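Visiting the Tustis open day: what do the two-arm robots do, and is it worth the drive?

Posted in Skolosgate Local Help > Days Out and Events

Līga Zariņš

I have a chance to go to the Tustis open day in March with my son, who is in his last year of high school and is thinking about an automation course. The flyer says there will be "live two-arm cable handling" and not much else. We would be driving 173 miles each way, so I want to know what we would see before I book a place to stay.

I have three things I would like cleared up.

Do visitors see the robots doing a task, or is it mostly talks with slides? Can you get close enough to see what the grippers are doing? And is there anyone to talk to who works with the machines every day? He has a list of things he wants to ask and I can't help him with any of them.

Thanks in advance.

Gediminas Lapiņa

I went to the last one. You do see them work. There was a talk first, then they took us through in groups of 14 to the room with the two-arm setup, which they call Bite. It is a plain white table with an arm on each side. The cable demonstration is small and slow. One gripper deals with a thin black cable with a little plug on the end, and the other one holds a slim black tool, and they bring the plug and the tip of the tool together over the table.

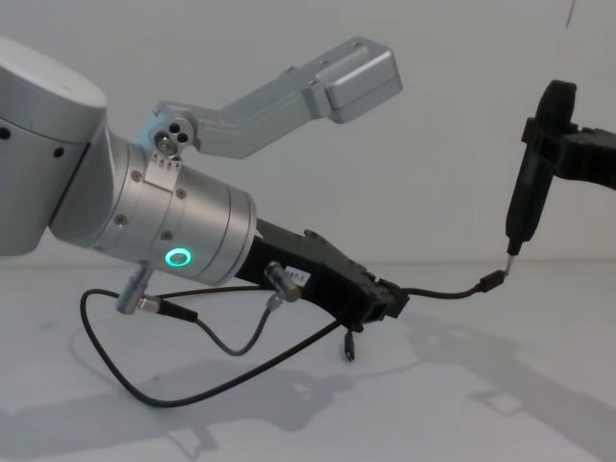 Isabelle Melnyk would disagree with me about the slow part. She was in the same group and her view is that the speed is the point, and that a teenager who wants to study this should see how long a simple job takes a machine. She also thought the talk was too long, and there I agree with her. Skip the talk if you get there late. You won't lose your place in the group.

Parking is behind the building. The coffee is bad. There is a bakery on the same road.

Līga Zariņš

Thank you, that helps. Did they let people ask things during the demonstration, or only after?

Gediminas Lapiņa

After. They want it quiet while it runs.

Elīna Rozīte

Go to the morning session if you can. The afternoon was packed when I went and I could only see the backs of people's heads. Also my daughter got a free tote bag, but I don't know if they still do that.

Gintarė Baranauskienė

I can answer most of this, as I help run the demonstration.

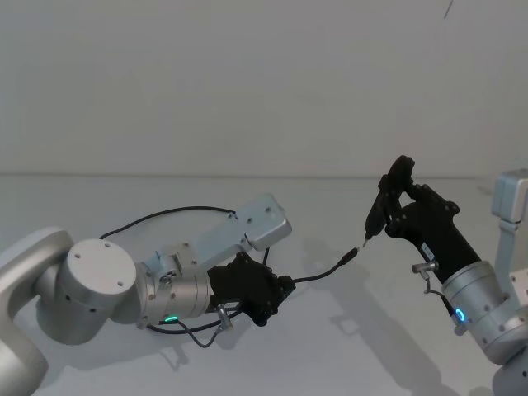 Gintarė Baranauskienė
Demonstration lead, Tustis open day

The flyer is short on detail and I will pass that along. The session lasts 60 minutes. The talk takes up the first part and the rest is spent at the table. We have cut the talk down after comments like the one from Isabelle.

The job in March is the same one Gediminas saw. It looks easy to a person. A thin cable is hard for a robot because it bends and swings when the gripper moves, so the plug on the end is never quite where you expect it. A rigid part stays put in the jaws. With a cable you have to look again after each move and correct. The second arm has a simpler job with the tool, but it has to stop close to the plug without bumping it.

On your son's list: he can bring it. There will be 5 of us from the team in the room, and all of us work with the arms most days. If his questions are about programming, ask for the person on the Sumimov desk, which is our name for the planning software station by the door. If they are about courses and how people get into the work, any of us will talk to him. We came in by different routes — I started out repairing sewing machines.

You will stand behind a line on the floor while the arms are moving. It is close enough to see the plug, but the fingers themselves are small and from the side one gripper tends to block your view of the other. We also put the wrist view up on a screen, and many visitors watch that more than the table. You look straight down the gripper and can see how far apart the finger pads are and where the cable runs. 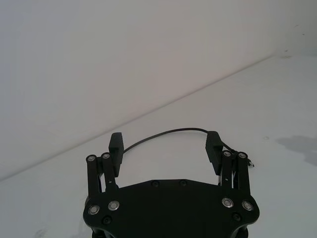 Wrist view: finger pads apart, cable arcing across the gap

A few practical points. Wear closed shoes. Bags go on the shelf in the hallway. Photos are fine without flash, and phones should be on silent while the arms are running. Please book your time slot even though entry is free, because we do turn people away when a group is full. Elīna is right that mornings are quieter. The 10 a.m. slot is usually the last to fill up.

As for the drive, I can't tell you whether it is worth it. If he has never seen an arm move in person, I would come. If he has already used one at school, he may get more from the questions than from the demonstration, so put the list somewhere he can find it.

There are no tote bags this year, sorry.

Līga Zariņš

This is just what I needed. I have booked two places for 10 a.m. and we will drive up the night before. He has added to the list already. Marking this as solved.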